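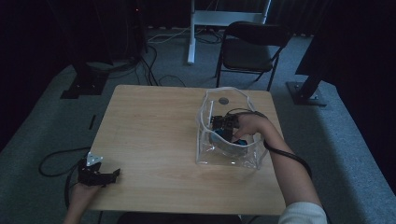 Clear bag, light table, one dark item with blue on it going in or coming out.

From: Fahad Kiani
To: Skemeck Packing & Travel list
Date: Sunday, July 6, 2025
Subject: Re: clear bags, again

Bushra Ansari wrote:

> I know we did clear bags in February and I know half of you have
> strong feelings, but the archive search is broken and I can't find
> the thread. I have a nine-day trip coming up, carry-on only, and I
> am tired of the black zip pouches. They all look the same. I open
> four to find one pair of socks.
>
> So: does anyone pack everything in clear plastic, not just the
> liquids? Do the soft ones stand up by themselves while you fill
> them, or do you need a third hand? And is the piping around the
> edge worth having or is it decoration?
>
> Also, whoever recommended the Durrani roll-top to me, it smells
> like a new shower curtain and I would like a word.
>
> Bushra

Bushra,

The roll-top was me. Leave it open on a porch for a weekend. Mine went from "shower curtain" to "pool toy" by the second day and I have chosen to regard that as progress.

On to your questions, out of order.

The piping earns its keep. I have owned clear bags without it, and they have the posture of a wet napkin. You set one on the table, turn around for a sock, and it has lain down. With piping along the rim and the seams, the bag on my table stands with its mouth open, more or less. The opening is never a nice even shape, mind you. It goes up at the back and sags toward the front corner, like a hammock somebody heavy just got out of. But you can get a hand down into it without using the other hand to hold the rim, and that was your third-hand problem.

Do I pack everything in clear plastic? I did for one trip, to Trirkberg, out of spite. My brother-in-law had told me I couldn't do nine days out of one bag, and he was right, but it had nothing to do with the plastic. What I learned:

Clothes look terrible in it. A folded shirt behind clear plastic looks like evidence. Everyone at the guesthouse could see my undershirts on the way up the stairs, and one man nodded at them.

Anything dark is easy to lose in a black pouch and very hard to lose in a clear one, especially if it has a bit of color on it. I have started buying small stuff with blue on it for this reason alone. The blue shows through even when the front panel is throwing light back at you and the rest is a blur. Your socks would do fine. Get a pair with a stripe.

The wrinkles don't come out. I tried a warm towel, I tried books on top (the big Praditz atlas, all 986 pages of it, overnight), and the bag came out flat and exactly as wrinkled as before. I now think of it as a finish.

The method, since you'll ask. Clear the table first. I mean really clear it, because a see-through bag on a cluttered table is just more clutter, and you will spend a minute trying to pick up something that turns out to be behind the bag. I have done this with a pen. I have also done it with the cable hole in the tabletop, which looks for all the world like a black button at the bottom of the bag. I reached for it twice on the same evening.

Heavy or round things go in first, in the middle, set down and not dropped. Soft things get tucked around them. Flat papers go up along one side, standing. If you lay them at the bottom you will have to empty the whole bag at the gate while people behind you breathe. Stop when the rim starts pulling inward. You can always get one more thing in, and that one more thing is what splits the seam.

Some numbers, because Gate-Check Corner will be along shortly to demand them. I've had two of these bags. The first did 46 nights before a seam let go, and that was my fault (see one more thing, above; it was a jar). The second is still fine. I don't keep count on the second one because counting the first one seemed to upset it.

What I wouldn't do is go all clear. After Trirkberg I settled on two clear bags and one ordinary pouch with a lid that closes. Clear for whatever I need to find in a hurry, chargers and medicine and the toothbrush. The pouch is for clothes, which I only look for once a day and which deserve some privacy. If your four black pouches bother you, tie a bit of yarn on three of them before you spend money. I know that isn't the answer you wanted. It's cheaper than the Durrani, and yarn doesn't smell.

One question back at you. Do you fill yours on a table or on the bed? I moved to the table this year and won't go back. On a bed the bag leans into whatever dip your knee makes, and then you pack the thing crooked, and it stays crooked until you get home. My wife packs on the bed and has never had this trouble, so it may be my knee.

As for the February thread, I don't have it either. I remember it running to 100 messages, most of them on whether a bag that stands up counts as a box. I would be content for it to stay lost.

Fahad

--
Skemeck Packing & Travel list
Trim your quotes. Reply below, not above. To leave the list, send a blank message with "off" in the subject line.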